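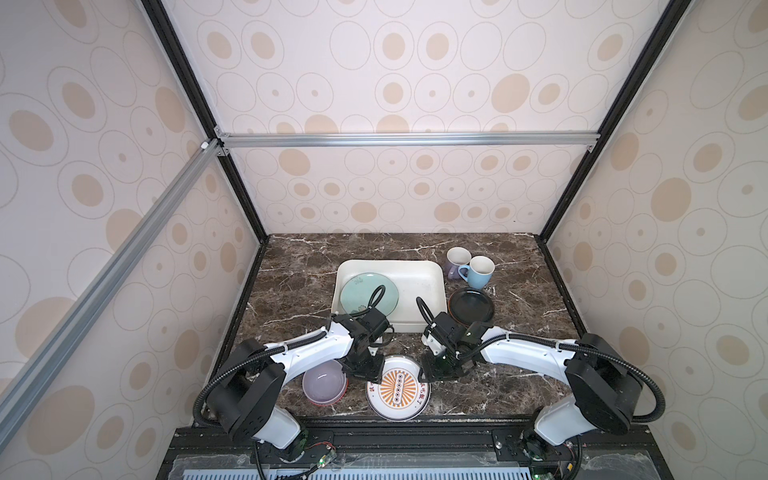

About Wastberg Tableware

Wastberg sells everyday dishes from a shop and stockroom in Drindcombe. Emiko Shimada and Remo Strebel opened it with 2 shelves of secondhand plates and a box of mugs. We now keep 3,000 pieces in stock across 110 patterns and colors.

Most of what we carry is ceramic: plates, mugs, bowls and serving trays. We sell by the piece as well as by the set. If you break one plate, you can buy one plate. Pale green, lavender and sky blue are our steady sellers, and black plates go mostly to cafes and small restaurants.

Hala Lahlou does the buying. She looks for dishes that mix well – a blue mug next to a purple one, a plain plate under a patterned one – and stack without trouble in an ordinary cupboard. Chrysoula Kalogeropoulos runs the stockroom and handles replacement requests. Send her the color and the width of the piece, measured rim to rim, and she will check the shelves.

The shop is open until 6 p.m. and closes for stocktaking in April. Orders can be picked up at the side door. We wrap each piece separately in paper and take back clean boxes for reuse.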